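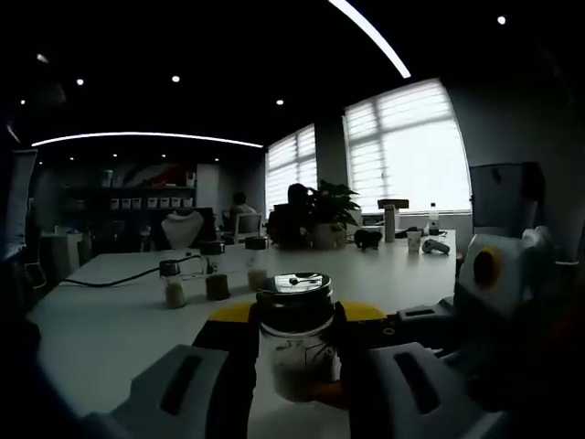

Jar in the gripper, pads closed on both sides of the glass. Three smaller jars with black lids still on the table.

Search this site Enter keyword Go

Jar work at Dromport – October

Quick gallery page, more words than pictures for now, will tidy later. Dromport is where Tratero does its sample jars, and since spring the picking and shelving side has been moving over to grippers. Clurnstead site goes next.

What's different for people on the bench:

Wrists. Used to be 947 jars on a heavy shift, every one of them lifted and turned by hand. Two people had braces on by lunch. Now the hand work is mostly teaching grips and checking labels.

Hours. Early start is gone, first shift comes in at 7:30. Some miss the overtime and said so at the meeting, fair enough.

Training. 15 of us did the gripper course, 2 more waiting on a slot. Pay step comes with it – ask the office for the form, the old one has the wrong code on it.

Powders are still the fussy part. Glass is slick and the fill levels are all over the place, so grip settings get changed alot. Whoever is on the bench makes that call and writes it in the log.

Target for Clurnstead is 2,150 jars a week. Tomoana line stays manual untill that one is running. No jobs cut at either site, that's in writing on the board by the lockers.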